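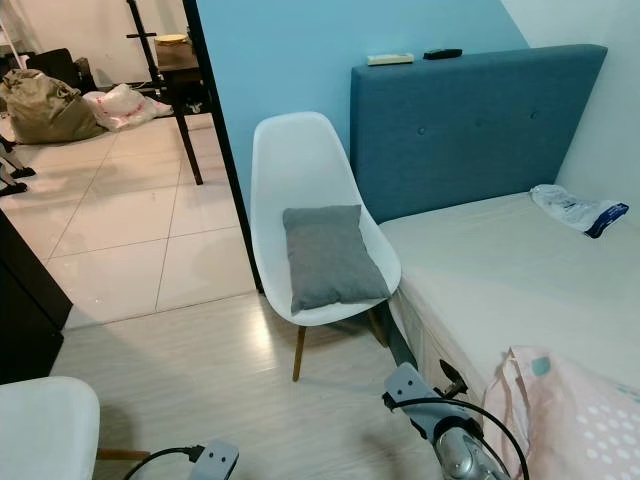 Row B, or, The Second Half

Tickets came in an envelope, proper card ones. Row B seats 31 and 32. She'd stuck them to the fridge since spring and looked at them every time she got the milk out.

Plollemis live! One night at the Ralcombe Pavilion. They'd done the whole series together on her old telly, her and her brother, under one duvet, doing the voices. He did the landlord. She did everybody else. Then he moved up north and they did the voices down the phone, and then not so much.

Now he was on the coach. Late. Obviously late.

where are you, she typed.

Roundabout, he put.

Which roundabout?

Big one.

Doors at seven. Ten past already and the foyer smelling of hot dogs and wet coats, a queue for the programmes, a queue for the bar, a queue that turned out to be for the other queue. A man in a dressing gown and a false moustache. Then another one. Whole party of them, all landlords, all shouting the line about the soup. She laughed the first time.

She bought two programmes. Bought two drinks as well, which was stupid, because then she had no hands and her phone was going.

Coach has stopped, he'd put. Driver having a word with someone.

What sort of word?

Long one.

Bell went. Five minutes please. She stood by the doors with a cup in each hand and the programmes clamped under her chin, and the usher, a lad with a torch too big for him, said was she going in or what. She said she was waiting for somebody. He said they didn't let latecomers in till the song. She said which song. He said he didnt know, he'd only started Tuesday's shift as a favour and he'd never seen it.

Never seen it! She told him the plot of the first two episodes. He was very nice about it.

Then in. On her own. Down the steps in the dark with the drinks slopping, sorry, sorry, sorry, past all the knees. 31. Coat on 32.

Lights. The music, that daft trombone, and the whole place roaring before anyone had even walked on. And it was the set, the real set, the bar with the wonky shelf and the stuffed pike. Her throat went. Over a stuffed pike.

It was good. It was, it was good. Bit slow to start. They were all older and the landlord needed a sit down after the dance, and he made a joke of it and it was a better joke than the one in the script. She kept turning to her left to see if he'd got it and it was her coat.

The soup line. Everyone shouted it. She didn't, she was holding both cups.

Then the landlord came down to the front with his hand over his eyes, peering out. Looking for a volunteer. Oh no. Looking along row A, looking at row B. She slid down. She slid down so far her chin was in the programmes.

"Who's this you've brought, love?" he said. To the coat.

Roars.

"Quiet, isn't he?"

And out it came, not her voice at all, her brother's, the landlord's own voice straight back at him, dead on. "He's had the soup."

Half a second of nothing. Then the noise. It came from behind like weather. The landlord bent double, hanging on to the pike, and the one on piano stopped playing altogether and put her head on the keys.

She sat there with her face on fire. Lemonade all down her sleeve.

Torch beam, coming down the steps. The lad. And behind him a big shape with a rucksack, sorry, sorry, sorry, past all the knees. He picked up her coat and sat on the programme.

"What've I missed?" he whispered.

"Nothing," she said. "Bit slow to start."

"Who was that doing my voice? I could hear it from the foyer."

She gave him his drink, what there was of it.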